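Teleoperation notes, part 6: fruit

2026-06-23

The follower arm has been behaving since I swapped the shoulder bearing, so this month went into collecting demonstrations. I have 449 episodes on disk, all recorded by remote control. The leader arm is the old Cheetham unit, same joint layout as the follower, no force feedback.

The task is pick and place. Close on the fruit near one end, lift, rotate the wrist, set it down. Bananas are harder than the foam blocks I started with. The shape varies, the peel gives under load, and where you grip decides how far the free end swings when the wrist turns.

Sandra Marsden drove half the sessions and I drove the rest. Our styles differ. She closes slowly and pauses before lifting, while I tend to lift as the fingers are still settling. The policy trained on the mixed set hesitated at exactly that point, sometimes for 2 seconds. Splitting the data by operator fixed most of it. I have asked her to write down what she does, and I am going to copy it.

Logging is at 50 Hz for joints and gripper position. I dropped the second overhead view and kept the wrist camera — the overhead one was adding storage and very little else.

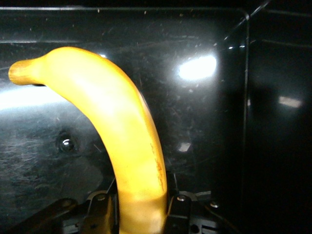
Why not move the arm by hand and skip the leader?

Hand guiding works well for coarse paths, but your own arms end up in the camera views and the joint currents include your push. With a leader arm the recorded commands are the ones the follower received, and the grip closes from the same signal you will use at playback.

Next job is re-recording my share with the slower close. Hala Helmy has also offered her Itine gripper pads, which are softer than mine, so the grip thresholds will need another pass.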